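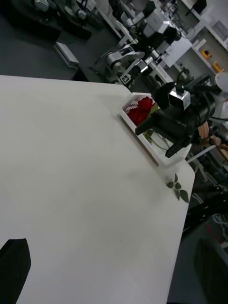 Hills are far too big and heavy to move, so how can one slide into a road, asked Letay Jemal, and did the people living underneath get any warning? What brilliant questions! They came in after we ran the news about the slope at Ondov, where a great slab of hillside came down on the road one wet February morning. So let's have a proper look at landslides: what they are, what sets them off, and how people keep safe from them.

What is a landslide?

A landslide is what happens when part of a slope lets go and moves downhill. It might be rock, it might be soil, it might be thick brown mud, and very often it's a great jumbled mixture of all of them with trees, fence posts and garden sheds thrown in.

Some landslides are tiny. You may have seen one without knowing it, where a bank beside a path has slumped and left a bare muddy patch with a heap of earth at the bottom. Others are enormous and can bury a whole valley. The one at Ondov was somewhere in the middle. The slope that moved was 268 metres long, and it blocked the only road between the village and the town of Stullis.

The great tug of war

Every hill in the world is having a tug of war with itself, all day and all night!

On one side there's gravity. Gravity pulls everything towards the ground, and on a slope that means it is always trying to drag soil and rocks down to the bottom.

On the other side is everything that holds the hill together. Grains of soil rub against each other and grip. (That gripping is called friction, and it's the same thing that stops your shoes skidding when you walk to school.) Some soils are sticky. Plant roots help too, because they wind through the ground like string through a parcel.

Most of the time the holding side wins easily, and the hill stays exactly where it is for hundreds or even thousands of years. A landslide happens when something changes and gravity gets the upper hand.

So what changes?

Water is the usual troublemaker. If you've ever built a sandcastle you'll know that slightly damp sand is wonderful stuff. It holds its shape and you can cut neat towers out of it. But pour on a whole bucket of water and the towers sag and run away down the beach. Soil does much the same. Between the grains there are little gaps, and in heavy rain these gaps fill with water, which pushes the grains apart so they can't grip as well. All that water is heavy too, so the slope has more weight to hold up just when it's getting weaker. Poor hill!

At Ondov it had rained for nine days before the slope gave way. It didn't go on the wettest day, either. Rain takes time to soak deep down, so a hill can look perfectly all right while the storm is on and then move after the sky has cleared.

Earthquakes can start landslides as well. When the ground shakes, loose rocks and soil can be jolted out of place, and in steep mountains a single earthquake can set off thousands of slides.

Then there are rivers and waves, which nibble at the bottom of a slope. Imagine pulling books out from the bottom of a tall pile. Sooner or later the ones on top come down! The River Tilahun runs along the foot of the Ondov slope, and when it's in flood it carries away earth from the bank.

People can make a slope weaker too. Cutting into a hillside to build a road takes away some of the support underneath. Chopping down all the trees means that the roots slowly rot, and a few years later they aren't holding anything together.

Fast ones, slow ones and very slow ones

Landslides come in lots of different kinds, and scientists have some splendid names for them.

A rockfall is when chunks of rock drop off a cliff. They fall, bounce and roll, and they're very quick indeed.

A slump is when a big block of ground slides down on a curved surface, a bit like someone slithering down in an armchair. The block often tilts backwards as it goes, and it leaves a steep step at the top. That step is called a scarp. The Ondov landslide began as a slump.

A debris flow is a rushing mixture of water, mud, stones and branches. It looks rather like wet concrete and can race down a valley faster than anyone can run, picking up boulders as big as cars.

Creep is my favourite. It's so slow that you could sit and stare at it all day and see nothing at all! The soil shuffles downhill by a few millimetres a year. You can sometimes spot it by looking at old fences and walls that have started to lean, or at trees with a bend at the bottom of the trunk. The tree gets tipped over a little, grows back up towards the light, gets tipped again, and ends up curved like a banana.

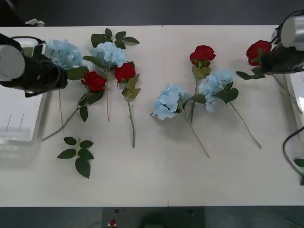

Once a landslide has stopped, scientists called geologists come to find out what went on, and it's real detective work. They look at the colour of the soil, the cracks, the puddles, and anything that has been carried along or knocked flat. Fallen trees are marvellous clues. Think of the artificial roses and blue hydrangeas laid out on the white table, with all the blooms towards the far side and the stems pointing generally back towards the near side. If trees on a hillside are lying lined up like that, with their tops one way and their roots the other, a geologist can guess that they were all pushed over in the same direction. If they're pointing every which way, the ground underneath them probably broke up and churned about as it moved.

Geologists draw all of this on a map. They might also drill a narrow hole and pull up a long tube of earth, so they can see the layers underneath. At Ondov they found a layer of slippery clay with looser soil on top. Rainwater sank through the loose soil, couldn't get through the clay, and collected there. The soil above had been left sitting on a sort of hidden slide!

Can anyone tell when a landslide is coming?

Sometimes, yes. No one can give you the exact minute, but slopes often drop hints. New cracks may open in the ground or in a road. Doors and windows that used to shut nicely begin to stick. Fence posts lean. Water bubbles out of the hillside in a place that was always dry, or a stream suddenly turns muddy. People sometimes hear rumbling, or the snap of roots and branches.

There was a hint at Ondov. Zewditu Mamo noticed a crack across the lane at 4 o'clock in the afternoon and rang the council, and the road was closed before it got dark. When the slope came down the next morning there were no cars on it.

Scientists have clever instruments as well. Rain gauges measure how much has fallen. Tiltmeters can feel a slope leaning by an amount far too small for you to see. Satellites pass over and measure the height of the ground again and again, and when two sets of measurements are compared, the moving bits show up. Up on Flondine, the mountain behind Stullis, there's a weather station 689 metres above the sea which sends its rain readings down to the town all winter.

How do you stop a hill from moving?

You can't argue with gravity, but you can help the other team in the tug of war.

Drains are one of the best ways. Engineers push pipes with little holes into the slope so that water trickles out before it can build up. They can build strong walls at the bottom, hang steel nets over crumbly cliffs to catch falling stones, or fix long metal bars deep into solid rock to pin the loose rock in place. Planting trees and shrubs helps to hold the top layer together. And sometimes the wisest thing of all is to leave a slope alone and build the houses somewhere else.

Try it yourself

You'll need an old baking tin, some sand or garden soil, a watering can and a place where mess doesn't matter. (Ask a grown-up first, please!)

Pile the soil up at one end of the tin and pat it into a hill with a fairly steep side. Stand a couple of toy houses or bottle tops at the bottom. Now sprinkle water gently over the hill, a bit at a time, and watch the slope closely. Look for little cracks near the top. Does it slump in one block, or run like soup?

Build the hill again and try a different way. You could make the slope gentler, or push in lots of twigs to be your tree roots, or scoop some soil away from the bottom before you start watering. Use the same amount of water each time so that it's a fair test, and draw what you find.

If you're ever near a real landslide

Stay well away from it, even if it seems to have stopped, as more earth may follow. Never climb on the heap to explore. If you notice fresh cracks in a slope or hear rumbling from a hillside, move away from the path it would take down the hill, not along the valley below it, and tell an adult straight away.

Words to know

Clay: very fine, sticky soil that water finds hard to get through.

Debris: broken bits and pieces, such as stones, mud and branches.

Friction: the grip between things that are touching.

Geologist: a scientist who studies rocks and the ground.

Scarp: the steep step left at the top of a slump.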